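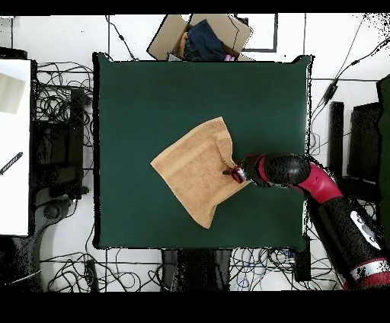
Gerno collected edition: issues out of order, double-page spreads split

Support > Prarov Reader > Library and import > Closed tickets

We use cookies to keep you signed in and to remember your reading position. Accept / Manage settings

Status: Closed, fixed by re-import
Product: Prarov Reader, desktop and tablet
Content: Gerno, collected edition, Flonine (Özkan imprint)

Reported problem

Customer imported the collected edition of Gerno as 7 separate issue files. Two faults in the library:

1. Issues 1 through 6 group under the series title. Issue 7 appears as a separate series with a single entry.
2. Double-page spreads in issue 2 open as two single pages. Left and right halves are swapped, so the lettering reads backward across the fold.

Both faults show on desktop and tablet. Customer had already signed out, signed back in and cleared the thumbnail cache. No change.

Log

09:40 – Requested the library export and the original files. Files open without errors outside the reader. Page count for issue 2 is 26, which matches the contents page.

10:15 – Compared series metadata. Issues 1 through 6 list the imprint as "Özkan" with a single-character Ö. Issue 7 stores the same letter as a plain O plus a combining mark. The two look identical on screen but do not match as text. The reader groups by series and imprint together, so issue 7 fell out of the group.

10:50 – Edited the imprint field in issue 7 by pasting the value from issue 6. Rescanned the library. All issues now group correctly. Fault 1 resolved.

11:30 – Issue 2: reading direction is set to right-to-left in the file. The other issues are set to left-to-right. Changed the setting and reopened. Halves now appear in the right order, still as separate pages. 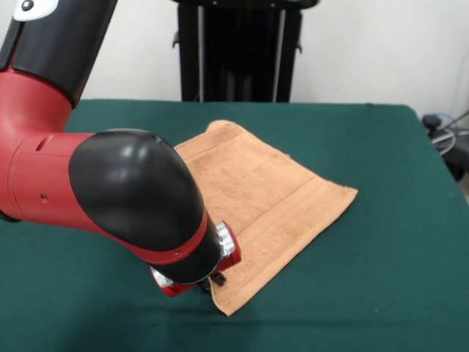

13:05 – Spread detection was off for issue 2. It is a per-file setting and is stored at import, so changing the library default had no effect. Removed the file from the library and imported it again with detection on. Spreads open as one image at 100 percent zoom and at fit-to-width.

13:20 – Synced to tablet. Grouping and spreads correct there too. Bookmarks in issue 2 were lost on re-import; customer was told before the file was removed and agreed.

Resolution

Imprint field corrected in issue 7. Reading direction corrected and file re-imported for issue 2.

Open item

Import should treat both forms of an accented letter as the same value. Passed to development as a separate request – no release date set. Until then, copy the imprint name from a file that already groups correctly.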